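Parish gift aid records – envelopes or spreadsheet?

gkowalchuk
Our church at Hinby took over the mission fund accounts in April. There are 656 numbered envelopes on the old scheme and the ledger doesn't match the bank by 2,788. Has anyone moved a congregation this size to standing orders?

Annick_B
Yes, at Turcotte. Keep the envelope numbers as donor references, otherwise you lose the link to the declarations. Import the declarations first, then the gifts.

mbergeron
Disagree on the order. Gifts first, with blank donor fields, then match. You find the gaps sooner.

Annick_B
You also end up with unmatched gifts that can't be claimed on. We had 2 years of those.

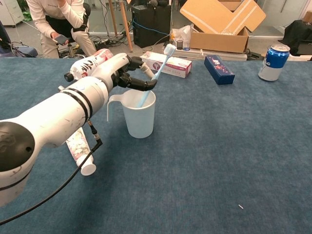 colleen_d
Either order works if the references are clean. The mission fund should be a separate restricted fund from day one, with its own code, and loose plate money should never be posted to it. The same goes for goods. Our hygiene parcels for the partner church were bought from general funds and recharged later – a toothbrush like the light blue one, flannel, soap, one line per parcel. Post the recharge in the month of purchase.

gkowalchuk
We have been recharging at year end. Would that explain the 2,788?

colleen_d
Part of it, possibly. Check for transfers of exactly 1,000 as well. Those are often posted twice, once from each side.

mbergeron
Still say gifts first.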